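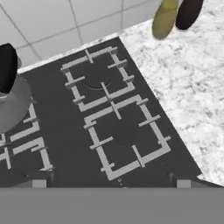
*Gas cooktop with a white marble countertop and white tiles.*

**Soup evening in November: thank you**

We were 26 people at the table, three more than last year. Johanna Moser made the lentil soup and Roswitha Hämmerli brought two kinds of bread, and both were finished before eight o'clock. The collection gave 786 francs for the new library shelves. Who still has a blue bowl at home, please bring it back to Jonas Prantl. The recipe for the soup can be asked from Johanna by phone, in the evenings only.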